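Odanetti Tabletop Set: README

What's in the folder

Odanetti is a set of first-person recordings of small table chores, plus the planning notes we used to buy everything for them. We share both because half the mail we get is from labs asking what to order, and we love answering that one! The recordings cover glasses and coasters, turning things over and setting them down. The planning notes are in budget.csv, one row per purchase.

Please read the notes before you spend anything. Our first plan put nearly all of the 2,000 dollars into a single arm upgrade and left 200 for the table, lights and props. Rüdiger Kettler talked us into turning that around – people first, arm later – and we'd do it the same way again.
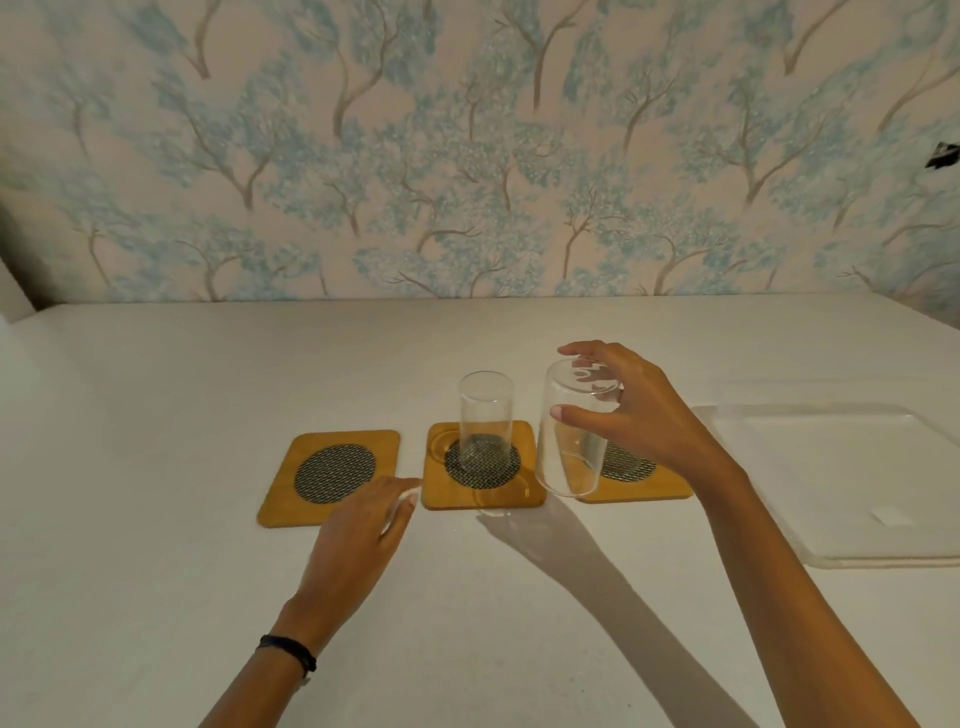

Props are cheap, so buy spares with the first order. Clear glass is the exception to "cheap and easy": depth sensors struggle with it, and if your tasks include it you should budget for testing time before you pick a sensor. We set aside 15 hours and used them all. Workilex lends sensors for trial, and Dunstan has a good short guide to gripper pads.

Still open

Gripper: we have 2 quotes, one from Brorach, and haven't chosen. Longer fingers look great for tall objects but cost more to replace.
Lighting: the lamp row in budget.csv is a placeholder until May.
Shipping: not included in any row yet.

Questions and corrections to budget.csv go to Faraji Magesa. Send your own price lists too – we'd be thrilled to add them.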